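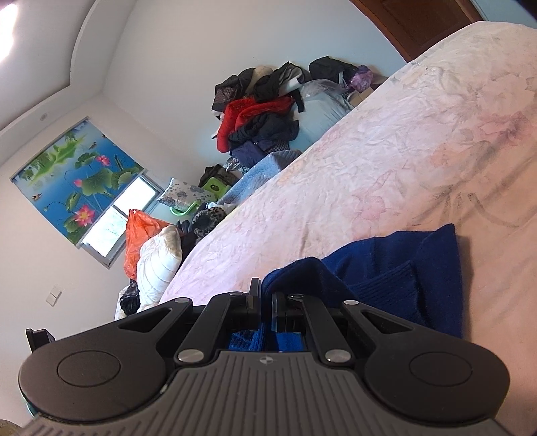
Folding and sorting helpers wanted for the Clurnevora clothing exchange

Do you like folding sweaters? Do you find it oddly satisfying when a heap of jackets turns into a shelf of jackets? Then please keep reading, we would love to have you with us this season.

Clurnevora is a small neighborhood project that collects winter clothes and bedding from people's homes, sorts everything, and hands it on to households that need it before the cold sets in. Most of what we get comes straight out of bedrooms. Someone has knitwear on the bed, a pile of coats against the wall, a blanket or two, bags they haven't opened in years, and no idea where to start. We go over in pairs and start for them.

Last season we visited 70 homes. This year there are already 138 on the list, and we can't do it with the people we have. We're looking for home visit helpers from October through February, plus a few people who would rather stay put and work at the sorting room on Skena Street.

What you'd be doing on a visit

You sit down with the person whose clothes they are and go through the pile together. They decide what stays. You fold, bag, label and carry. Sweaters and other knits get folded flat (never hung, please!), quilted things get rolled, and hats and scarves go in their own bag so they don't vanish inside a sleeve. Blankets and comforters go in the clear plastic covers we bring along. A visit usually takes nearly 4 hours with a break, and there is almost always coffee.

What you'd be doing at the sorting room

Checking zippers and cuffs, pairing gloves, sorting by size, and making up the household bundles. It's warm, there's a radio, and the tables are a good height for your back. Shifts start at 9 a.m. or 1 p.m. and you can pick whichever suits you.

Who we're looking for

Anyone 18 or older who is patient and kind around other people's belongings. That second part matters a lot to us. Clothes can be a touchy subject – a jacket might have belonged to a parent, or a child who has moved away – and sometimes the most useful thing you can do is stop folding and listen. You don't need any experience. Rukhsana Bajwa runs a training evening for all new helpers and will show you her sweater fold, which fits twice as many in a bag as mine does. I've been trying to learn it for two winters.

You should be able to lift a full bag of clothes and manage a flight of stairs. If you can't, tell us, and we'll find you a place at the sorting room. A driver's license is a plus. If you're allergic to dust, wool or pets, let us know before your first visit so we can match you with the right homes.

What you get

Home visits are paid by the hour, travel time included, and bus fare is covered. Sorting room shifts are unpaid, but lunch is on us. Everybody gets an apron, a good pair of work gloves and first pick at the helpers' swap in March (I got the best coat I've ever owned there).

We ask for at least 2 visits or shifts a month. More is wonderful, but please don't promise more than you can manage.

How to sign up

Write to Cengiz Dağdelen at the Clurnevora office, or stop by the sorting room any afternoon. Tell us a little about yourself, which neighborhoods you can get to, and which languages you speak – Turkish, Urdu and Spanish are especially handy right now. No résumé needed. We'd like to hear from you by the end of September, but drivers can write to us at any time in the season.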